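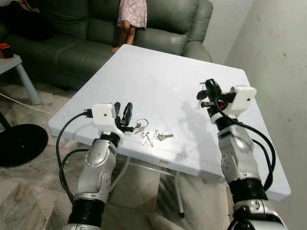

Our two-arm robot can't pick up keys and the showcase is in October. Help!

Posted in Clubs and Student Projects by Vimusgate

Hi all! I'm in a student robotics club and our project this year is a two-arm setup that's supposed to pick up a ring of keys with one gripper, pass it to the other, and hang it on a hook. We collect practice runs by driving the arms ourselves and then train on those. Blocks, cups and socks all went great, so we got brave and moved on to keys (two keys on a split ring) and wow, keys are hard!

We have 132 runs saved so far. When one of us is driving, it works most of the time. When the trained model drives, it goes to more or less the right place, closes the fingers, and comes up with nothing. Sometimes it nudges the ring a little and then grabs the air where the ring used to be. The keys are silver, our table is white, and on the head camera picture they're pretty hard to spot even for me.

Things we've tried: slowing everything down, closing the fingers harder, and training for longer (overnight, twice). Should we collect more runs, or is something else wrong? We'd really like to keep the keys because the hand-off looks so cool when it works.

Hattar
Keys! Great choice, my team did a padlock and key last year and I still think it was the most fun we had all season. A few things that helped us.

First, look at your camera pictures at the size the model gets them. Ours were being shrunk way down before training and the key was a gray smudge a few dots wide. No amount of extra training fixes that. We cropped to the tabletop before shrinking and it was a huge jump, same data and everything. If you have wrist cameras, use them too, they see the ring from close up right when it matters.

Second, put something darker on the table. We used a plain dark green felt sheet from a craft store. It helps twice: the metal shows up, and the felt has a bit of give, so the fingertips can press down a hair and get under the ring when they would have skated over it. You'll have to record new runs on it, sorry. I wouldn't mix them with the old ones at first.

Third, decide as a group how you grab it. We had one driver who always went for the ring and one who went for whichever key was closer, and the model learned to aim halfway between, which is exactly nothing. Pick the ring, fingers straight down, one on each side, and everybody does it that way. But do move the keys to a new spot and turn them every time! That part you want varied.

We got our first really reliable pickups at 200 runs, though I bet you'd see a difference at 60 good ones.

Walovwood
more data

Dilard
Agree with nearly all of what Hattar wrote. I'd add: check your lighting before you record anything new. The grippers throw a shadow on the table, and with one strong light that shadow can be easier to see than the keys are. A second lamp from the other side softens it.

Also save some runs where you miss on purpose and then go back for it. We added nine of those and ours finally started trying again after a bad grab.

Vimusgate
Thank you!! I just checked and our pictures were getting shrunk a LOT, you can't even tell there are two keys. Fixing the crop tonight, and we're going to look for felt. Also we definitely have a ring person and a key person. I'm the key person.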